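Six months of robots at Hurncombe, and a word from my desk

Siv asked me to write something for the newsletter about how the job has changed since January, so I'm doing it on a Saturday with coffee (May 14, 2022, for the record!). I used to file brochures. Now I spend half my shift showing a machine how hands do the little office chores, with marker bands strapped on both wrists, and Tuva's group turns it all into something the arms downstairs can learn from. We have 23 chores on the list. Mine this month is putting a printed sheet up on a small whiteboard with magnets. 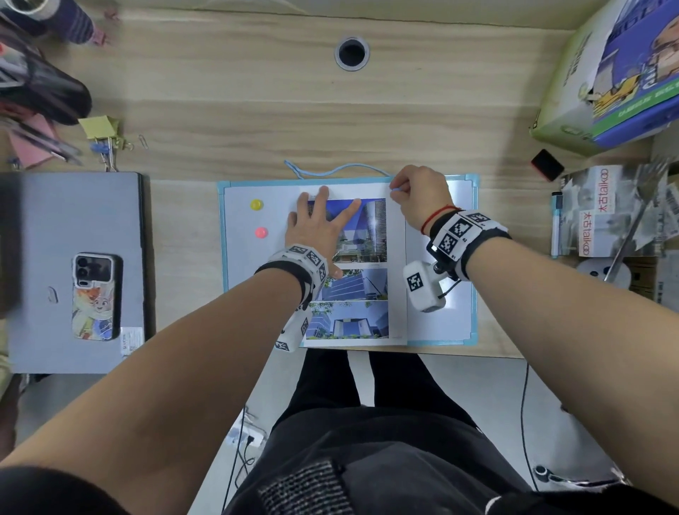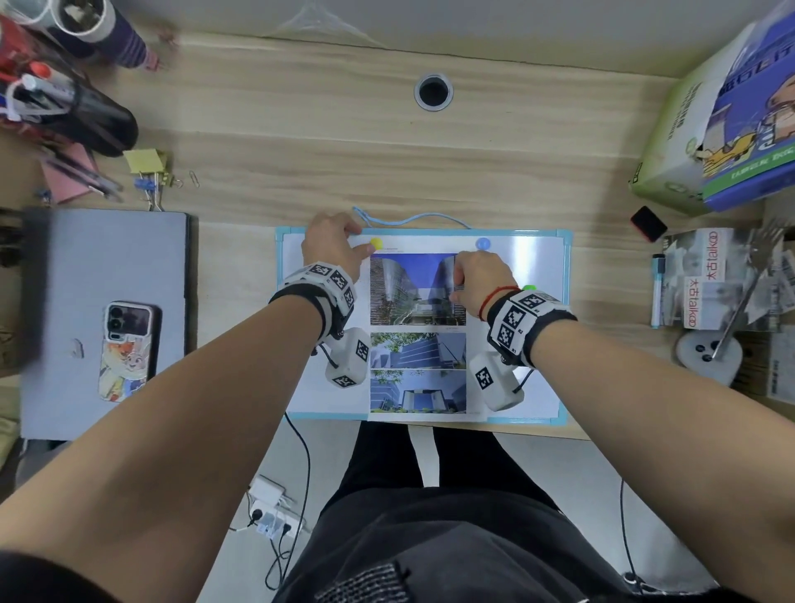

What I didn't expect is how slow I've become at home. I catch myself closing the fridge with big clear movements, and my husband thinks it's hilarious. The bigger change is the talk at lunch. Trygve worries the mailroom will shrink, and Kerstin has promised us a proper answer on hours before summer, in writing, which I'm holding her to! For now nobody has lost a shift, and the bands come off at three. If you want to try a session, put your name on the sheet by Fenna's door.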